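Reusing an old carton for parcels

plollitier
Packing small gifts tonight: rubber chicken, postcard, little green nesting doll. The carton is worn and crumpled at one bottom corner, with a small hole in the front. Contents 300 g.

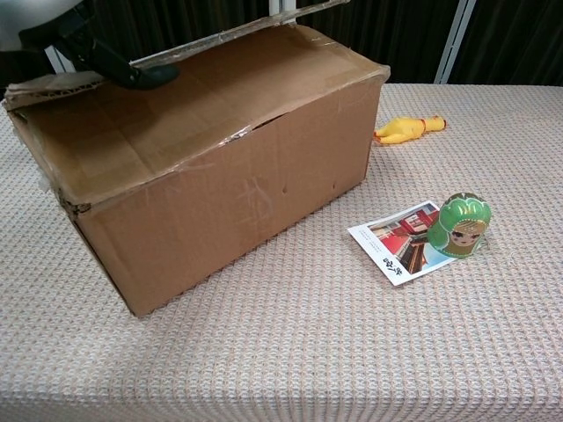

I plan to retape the seams and put the postcard in last, flat against the side.

gundura49
Crushed corner means lost stacking strength. Replace it.

ramanauskas
Disagree. At 300 g it will hold. Peel the old tape and run 2 new strips.

gundura49
Tape won't restore the board.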